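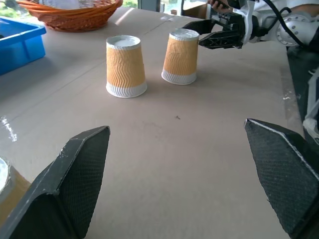 3. Materials and Methods

3.1 Why double-wall cups

Most earlier work on hot-drink cups has looked at the plain single-wall kind, and it is easy to see why: they are cheap, they are everywhere, and a single sheet of board is simple to model. But the cups people hold longest, on trains and at desks and on cold walks, tend to be the ones with an outer wrap. We think these are far more interesting to study! The wrap does two jobs at once. It slows the heat on its way to the fingers, and it gives the hand something to grip. Both jobs depend on the small pockets of air trapped between the wrap and the inner wall, and those pockets turn out to be quite sensitive to how the wrap is made.

Figure 1. Two ripple-wall paper cups resting on their rims, bases upward, on a sheet of cardboard.

Ripple-wall cups like the pair in Figure 1 are a familiar kind. The ridges run up and down the body, so that a finger laid across them touches only the crests. A smooth outer wrap, by comparison, meets the finger over its whole width. Section 4 shows that this difference in contact matters more to how hot a cup feels than the thickness of the board does, which surprised all of us and changed the plan for the second half of the study.

3.2 Cup types

We compared three wall types. The first was a single-wall cup with no sleeve. The second was the same cup with a smooth second wall glued on. The third had a ripple second wall. All were made to hold the same volume and all took the same lid. The single-wall and smooth-wall cups came from Plurnano and the ripple-wall cups from Hulik, and both firms sold them to us at the normal trade price with no say in the design of the tests or the writing of this paper.

We bought 1,000 cups in total. Those with a dented rim, a loose seam or a wrap that had slipped were set aside before testing, and 584 of the remainder were used in the measurements reported here. The others went to pilot runs, to practice sessions for the people doing the pouring, and to a small storage trial that we hope to write up separately.

Before use, the cups were left in the test room overnight, out of their plastic sleeves, so that the board could settle to the humidity of the room. Board that has been sitting in a sealed bag behaves a little differently from board that has been out on a counter, and we wanted the second case because it is closer to what happens in a busy café.

3.3 Filling and lids

Water was used in place of coffee. We did try coffee in the pilot runs, and the cooling curves were so close that the extra cleaning could not be justified. Each cup was filled to a line 2 cm below the rim, using a kettle with a narrow spout, and the lid was pressed on within a few seconds of the end of the pour. Any cup that was splashed on the outside during filling was thrown out and replaced, as a damp wrap conducts heat much better than a dry one.

Cups stood on a cork mat during the test. In the pilot runs we had used a metal bench, and the base of every cup lost heat so quickly that the walls hardly mattered. It was a useful mistake. It reminded us how much of the heat in a takeout cup leaves by routes other than the wall, and it led us to run a lids-off version of every test as well.

3.4 Measuring heat at the wall

Outer wall temperature was read with thin-film sensors made by Sengar. Each sensor was held against the wall at mid-height with a soft elastic band. On the ripple-wall cups we took two sets of readings, one with the sensor on a crest and one with the sensor bridging a pair of crests, and we report them separately throughout. Averaging them would hide the very effect we are excited about.

The temperature of the water was logged by a probe passed through the sip hole of the lid. For the lids-off tests the same probe was held by a clamp at the same depth. Logging began when the water fell to 70 °C and went on until it reached a temperature that our panel had called lukewarm in the pilot runs.

3.5 Holding tests

Numbers from a sensor only go so far, and comfort is a matter of hands. The holding tests were run at the Zusorent center in July, in a meeting room with the windows shut and the fans off. People taking part were asked to pick up a cup, hold it in the way they would on a walk, and put it down as soon as they wanted to. They wore a light blindfold so that the look of the cup could not guide them, and they were told clearly that there was no prize for holding on longer.

The order of the three wall types was shuffled for each person, with a rest between cups so that the hand could cool. We also asked each person to say in their own words how the cup felt. These comments were a delight to read. "Scratchy but kind" was one description of the ripple wall, and "like a mug with a jacket on" was another. Section 5 draws on them at length.

3.6 Grip and squeeze

A warm drink in a weak cup is no pleasure, so we measured stiffness too. Empty cups were squeezed between two flat pads at mid-height, and we noted the force at which the wall first gave way. The test was repeated with cups that had held hot water for the length of a usual coffee break. Heat softens board, and the softening was not the same for all three walls. The ripple wall kept a larger share of its stiffness than we had guessed, and we suspect the upright ridges act as a row of tiny posts. A closer look at the glue lines, which we had treated as a minor detail, is given in Section 4.3.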